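Mamuvier two-arm tabletop cell, rental unit
Incoming inspection and safety checklist, with comments
Unit supplied by Surketti. Checked in the Clilletti test room, 7/29/26.

Marks used: OK, FIX (has to be done before we sign), NOTE (no action, but read it), N/A.

We are reviewing this cell for the cloth handling jobs at the Bae site. The terms are a three-month rental with an option to buy. This sheet covers the hardware as delivered and the first powered checks. Cycle rate and pricing are in the other report.

SECTION A - BEFORE POWER

A1. Frame posts tight, no rocking when pushed at the top corner. OK
A2. Wall panels seated, no sharp edges on the operator side. OK
Comment: One panel edge was rough to the hand when it came out of the crate. Surketti sent edge trim and it has been fitted.
A3. Mounting rail bolts torqued and paint-marked. FIX
Comment: Torque is fine. The paint marks are missing on 2 bolts. Mark them so a loose one can be spotted during the daily check.
A4. Arm bases square to the rail and locked. OK
A5. Ground continuity, frame to supply. OK
A6. Manual on hand and matches the unit. NOTE
Comment: The manual is for the earlier controller. The wiring page is wrong for this unit and the rest is usable. Surketti has promised the right one. Until it gets here, use the loose sheet in the front pocket of the binder for anything electrical.

SECTION B - STOPS AND LIMITS

B1. Emergency stop halts both arms from either side of the table. OK
B2. Arms stay put after a stop and do not sag onto the work. OK
Comment: Slight drop at the left elbow, within what the supplier allows. Check it again after 70 hours of running.
B3. Restart needs a separate reset. Releasing the button alone does nothing. OK
B4. Speed limit in teach mode cannot be changed without the key. OK
B5. Arm-to-arm collision zone set and tested. FIX
Comment: The zone works with empty grippers. It has to be tested again with cloth held between them. A strap pulled tight can drag one wrist toward the other, and the zone as shipped does not allow for that.

SECTION C - WORK AREA WITH THE CLOTH TASK

Both arms are brought in over the cloth at teach speed for this section. Hands stay behind the front rail the whole time. The inspector looks for anything a strap could catch on, then checks the wiring at the wrists and bases. 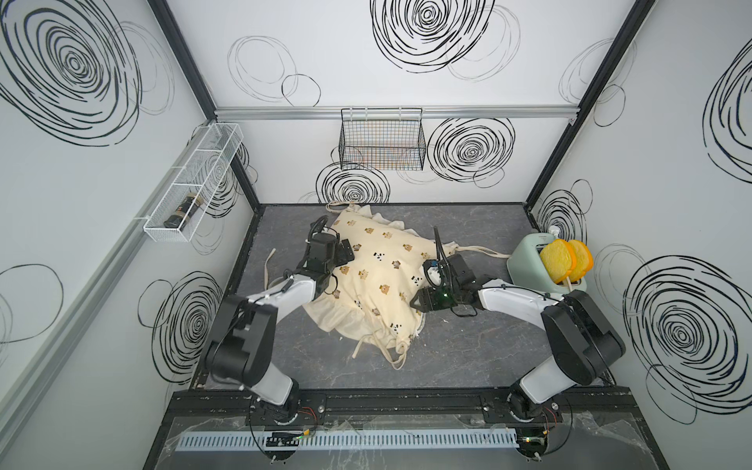 Section C check: both grippers at the printed cloth, one drawstring strap trailing toward the toaster.

C1. Straps and ties clear of other items on the table. FIX
Comment: The long strap runs out to the right, toward the toaster. Move the toaster off the table for cloth work or fasten it down. Writing a path around it is a poor second choice.
C2. Straps clear of the front edge. NOTE
Comment: There is a second strap at the lower edge of the cloth, near the front. Keep it in view when the arms start to lift.
C3. Wrist cables have slack and do not touch the work. OK
Comment: The upper cables arc above the grippers; the right wrist wiring also loops down around its gripper housing. Look at them again with the wrists turned to full travel - that is where they would rub.
C4. Wall baskets secure. NOTE
Comment: The white basket on the left wall has a bottle lying in it. Take bottles out before running. The baskets are for dry, light items.
C5. Circuit boards near the arm bases covered. FIX
Comment: We want a hard cover over each one. The clear plastic sheeting on the cable tray is no substitute.
C6. Cables along the front rail tied down. FIX
Comment: They are bundled, but they curl around the bases. Add clips so that a sleeve can't hook one.

SECTION D - PAPERWORK

D1. Serial numbers match the delivery note. OK
D2. Service contact and response time in writing. OK
D3. Spare gripper fingers supplied. OK
D4. Service record from the last renter. NOTE
Comment: The log ends in June at 263 hours. Ask for the last page if there is one.

RESULT
Not signed. The FIX items in A3, B5, C1, C5 and C6 are open. A3, C1 and C6 are ours to do. B5 and C5 go to Surketti. Teach speed only until all of them are closed, then repeat Sections B and C in full and attach the new sheet to this one.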